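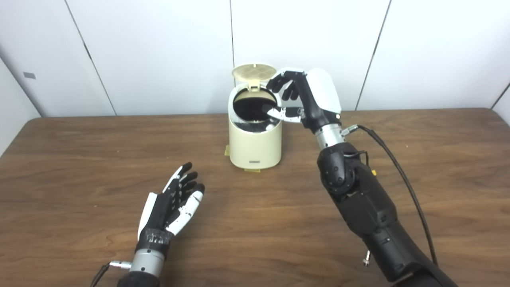 Joscha Ostermann remarked at the first project meeting that people will carry a ball of paper in a coat pocket all day before they will lift a lid with their free hand. The remark was entered in the minutes and, after some discussion, became the starting question of the project.

Small Bins at the Work Table: Paper Waste, Lids and Placement
Student Project Report, Lornwood College, Course in Facilities and Services
Submitted by: Senthil Chowdary, Joscha Ostermann, Lutz Hamann
Supervisor: Gerd Brinkmann

1. Background

The work rooms on the upper floor of the Trirner Building are used by around 300 students in the course of a term. Until the spring, waste from these rooms was collected in two large floor bins next to the stairs. Cleaning staff had reported on several occasions that crumpled notes, sticky labels and torn envelopes were being left on the tables or pushed behind the radiators. The building office asked whether small bins placed directly on the tables would improve matters, and under what conditions.

The project group was given one term to prepare an answer. It was agreed with the supervisor that the work would be limited to dry waste, chiefly paper. Food waste is not permitted in the work rooms and was left out of the study. It does turn up, however, and Section 6 returns to the matter.

2. Questions

The group set out to answer the following:

Does a small bin on the table lead to more paper being thrown away at the table?
Does it matter whether the lid is left open or closed?
Where on the table should the bin stand?
How often must it be emptied, and by whom?

A fifth question, on the separation of paper from other waste, was dropped in the second month. It would have required two bins per table, and the budget covered one.

3. Equipment

The model chosen was a small cylindrical bin with a hinged flip-up lid, in cream. It was selected from four candidates on the basis of size, price and the width of the opening. Two of the other candidates had swing lids, which were judged too narrow for a crumpled sheet of letter-size paper. The fourth was an open wire basket, which the building office rejected on grounds of appearance.

The hinged lid has one property that proved important later: it can be raised and left standing at the back of the bin, so that the whole opening is free. With the lid in that position, paper can be dropped in from above without touching any part of the bin. The interior is dark, and several users wrote that they could not tell at a glance how full it was. Lutz Hamann suggested a white liner for the next round. The suggestion is supported by the group, although white liners in the correct size were not in stock with the college supplier at the time of writing.

A bin of such low weight moves easily. During the trial setup it was pushed out of place whenever a laptop or a folder was moved across the table. The group tested a rubber mat, adhesive putty and colored tape. The mat slid together with the bin. The putty held well but left a greasy mark on the wood. Yellow tape at the base was adopted. It held for the length of the trial and was easy to see, so that users who picked up the bin to empty it knew where it should be returned. Tape should be replaced every two weeks, as dust collects along the edges.

4. Procedure

The trial was carried out in the Sperling Room, a work room with wooden tables and pale walls. Two periods of equal length were compared. In the first period the lid was left closed at the start of each session, and users were free to open it. In the second period the lid was raised at the start of each session and left that way. No notice was put up in either period. Contents were emptied each evening after 6 p.m. and the pieces of paper were counted by two members of the group independently. Where the two counts differed, a third count was made.
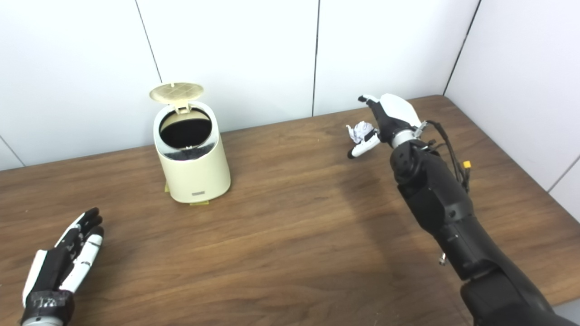

A piece of paper was defined as any separate item of paper larger than a postage stamp. A sheet torn into quarters was therefore counted as four pieces if the quarters were separate, and as one if they had been crumpled together. The group recognizes that this rule favors people who tear. A count by weight was considered, but the only scale available was a kitchen scale on loan from Lutz Frerichs, and its readings were not stable for loads as light as a handful of paper.

At the end of the second period a short questionnaire was handed out in the room. It contained six questions and space for comments. A total of 73 completed forms were returned.

5. Results

5.1 Effect of the lid

In the first period, with the lid closed at the start, 146 pieces of paper were collected from the bin. In the second period, with the lid raised, the total was 229. Attendance in the room was similar in both periods according to the sign-in sheet, although the sheet is not always filled in by everyone.

The group considers the difference large enough to be of practical use. It does not claim that the lid alone explains the result. The second period fell closer to the end of term, when more drafts are written and more drafts are discarded. A repeat of the trial with the order of the two periods reversed would settle the point.

Comments on the questionnaire support the effect. Several respondents stated that they had not noticed the bin at all in the first weeks, or had taken it for a storage container. One respondent had kept it closed on purpose and asked that it remain so, on the grounds that an open bin looks untidy. Another had no preference but disliked the sound of the lid falling shut.

5.2 Placement

Three positions were tried before the main trial began: at the front corner of the table, in the middle, and toward the back near the wall. The front corner was given up after one afternoon, during which the bin was knocked by sleeves and bags. The middle position was within everyone's reach but took up the space most needed for large drawings. Toward the back, a little away from the wall, the bin could still be reached by a seated person of average height, and the lid had room to stand upright behind the opening.

The distance to the wall should be checked whenever the bin is put back. If it is set too close, the lid touches the wall before it is fully raised and drops forward again. A gap of one hand's width was found to be sufficient. 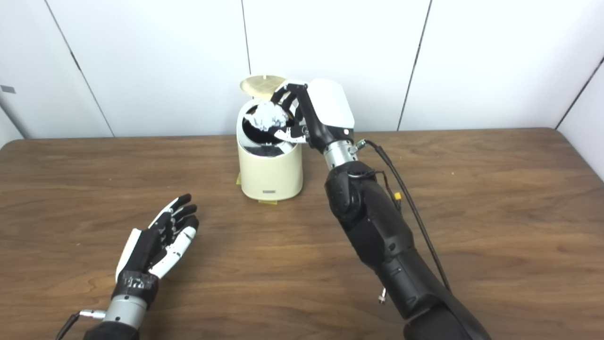
Respondents who sat at the far ends of the table were less satisfied with the chosen position than those in the middle seats. For tables with more than four places, the group recommends two bins. Throwing paper from a distance was common at the ends, and most of what was later found on the floor came from those seats.

5.3 Crumpled and flat paper

An observation not foreseen in the plan concerns the way paper is discarded. Most of the sheets were crumpled. A loosely crumpled sheet takes up many times the space of a folded one, and the bin reached the rim on busy afternoons although its contents, once flattened, made only a thin stack. Once the contents reached the rim, further pieces were laid beside the bin. Gerd Brinkmann proposed a small sign asking users to fold their paper. The group was divided on this. Signs in the building are numerous already, and folding removes part of the convenience that the small bin was meant to provide. The proposal was noted and not tested.

5.4 Emptying

One emptying per day was enough outside the examination weeks. During those weeks a second emptying at noon is advisable. Removing the liner takes less than a minute. The liner must be folded well over the rim when it is replaced, or it slips down under the first few pieces and the bin has to be tipped out by hand.

6. Difficulties

Apple cores and tea bags were found in the bin on a small number of evenings. They were removed with gloves and were not counted. An open lid makes such items noticeable sooner, which some users regarded as an advantage and others did not.

The record for one evening in the second period is incomplete. The bin had been emptied by the regular cleaning service before the group arrived, and the figure of 229 does not include that evening. The service, Skikatus, was informed and the misunderstanding did not occur again.

7. Recommendations to the Building Office

One small bin with a flip-up lid should be provided for each table of up to four places, and two for larger tables.
The lid should be raised when the room is opened in the morning and closed when it is locked.
Bins should stand toward the back of the table, one hand's width from the wall, and be secured at the base with tape in a color that is easy to see.
Light-colored liners should be ordered as soon as they are available.
The floor bins by the stairs should remain in place for bottles and packaging.

The building office has agreed to equip two further rooms on this basis. The counting sheets and the blank questionnaire have been deposited with the course office and may be used by the group that takes up the repeat trial.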